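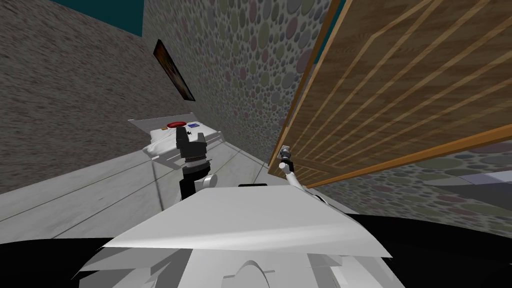
Live version shows up as the studio version after release

Status: Closed
Product: Endard Release Manager
Opened by: Farhad Jafarzadeh, Vetavwood Records
Priority: High

Original request

We put out a live single for our artist Halliday at midnight. It's a piano and voice recording of "Leave the Porch Light," taped in April at the Jilavport show. The studio version came out last year and is still up.

When I search for the live version on the store, the new cover art and the new title both show. When I press play, I get the studio recording. Fans noticed before we did. The comments under her announcement post are mostly people asking where the live one is.

I checked the file we uploaded and it is the right one. It has the crowd noise at the start and she speaks before the first verse. Please fix this as soon as you can. A radio interview is booked for the afternoon and they plan to send listeners to the link.

Support, 8:40 a.m.

Thanks for the report. I played the link you sent and I also get the studio recording. Can you send the following?

The recording code you entered for the live version
The recording code for the studio version
A screenshot of the Audio tab in the release
The name of the uploaded file

Please don't take the release down. A takedown sends the page back through review and the link would stop working.

Farhad Jafarzadeh, 9:05 a.m.

Screenshot attached. The file is called LPL_Jilavport_live_master_2.wav. For the codes, both fields have the same one. I made the live release by duplicating the studio release and changing the title, art and credits. I assumed a new code would be filled in when I swapped the audio.

Support, 9:20 a.m.

The matching codes are the cause. A recording code belongs to one recording. The store received your new release, saw a code it already had, and attached the audio it had on file. Your live master was delivered but it isn't being used.

Duplicating a release copies the code along with everything else. Swapping the audio does not clear it.

Steps to correct it:

1. Open the live release and go to Tracks.
2. Select the track and choose Edit Codes.
3. Delete the recording code. Leave the release barcode alone.
4. Choose Assign New Code and save.
5. Set Version to "Live." At the moment that field is blank and "Live" is typed into the title.
6. Go to Delivery and choose Send Update, with "Audio and metadata" checked.

Farhad Jafarzadeh, 9:45 a.m.

Steps 1 through 5 are done. At step 6 the Send Update button is gray. The message says "Loudness check incomplete, 98%." It has said that for as long as I've had the page open.

Will the plays from this morning move to the new code? The counter shows more than 1000.

Support, 10:10 a.m.

The loudness check was stuck on our side. I restarted it and it finished. Reload the page and the button should be available. If it is still gray, sign out and back in.

On the plays: those were plays of the studio recording, so they stay with the studio recording. The live version starts from zero once the correct audio is up. We can't move them.

Farhad Jafarzadeh, 10:18 a.m.

Button works now. Update sent. I'm not happy about the plays but I understand.

Her manager is asking whether the lyrics need to be sent again. She changes a line in the second verse in the live version.

Support, 10:35 a.m.

Yes. Lyrics were copied over from the studio release too. Open the Lyrics tab, paste the live words, and clear the old timing before you save. Lyrics go out separately from audio and can take longer to appear.

I can see your update in the queue and have marked it as a correction.

Farhad Jafarzadeh, 12:50 p.m.

The live recording is playing on my phone and on the desktop player. One person in our office still gets the studio version on her tablet. She had saved the song to her library this morning.

Support, 1:05 p.m.

Ask her to remove the saved copy, close the app, and add the song again. Devices can hold a stored copy of the audio for up to 30 hours. Anyone streaming it for the first time will get the live recording.

Farhad Jafarzadeh, 1:22 p.m.

That fixed the tablet. I've sent the link to the radio station. Lyrics are still the old ones but you can close this. I'll open another ticket if they haven't changed by tomorrow.

Resolution

Duplicate recording code replaced, version field corrected, audio and metadata sent again. Loudness check restarted by support. Ticket closed at customer's request.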